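How to Freshen Up an Upholstered Armchair in One Afternoon

I love this job! An armchair gets sat on every single day and hardly ever gets cleaned, so even a quick going-over makes a huge difference. Mine took 43 minutes of work plus drying time.

What you need: a vacuum with a brush and a crevice tool, two white cloths, a bowl of cool water, a little clear dish soap, and a dry towel.

Step 1. Find the care tag, usually under the seat cushion. W means water is fine, S means solvent only, and X means vacuum only — stop after Step 2 if you have an X.

Step 2. Vacuum everything. Go down the back, along the arms, and into the seams with the crevice tool (I got 11 hair ties out of mine, and a library card). Don't skip the skirt, it collects so much dust.

Step 3. Look the chair over in daylight and find the spots. Check low on the fronts of the arms as well as the seat.
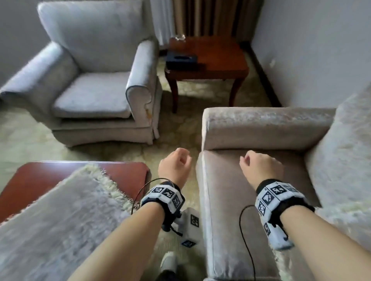 Can I use the same soapy water on a velvety sofa?
Only if its own tag says W, and test it somewhere hidden first. Velvety fabrics can mark when wet, so use a barely damp cloth and brush the pile in one direction once it dries.

Step 4. Mix a few drops of soap into the bowl and swish up some suds. Dip a cloth in the suds only, wring it hard, and dab from the outside of the spot toward the middle. No scrubbing! Yellow or orange marks may need two or three rounds.

Step 5. Dab again with the second cloth and plain water, then press with the towel.

Step 6. Plump the back, smooth the seat cushion with the flat of your hand, and let it all dry with a window open. I leave mine overnight — a damp cushion creases as soon as you sit on it.

Next up on the list is the Wemcombe footstool, same method, smaller chair!

Updated 13th October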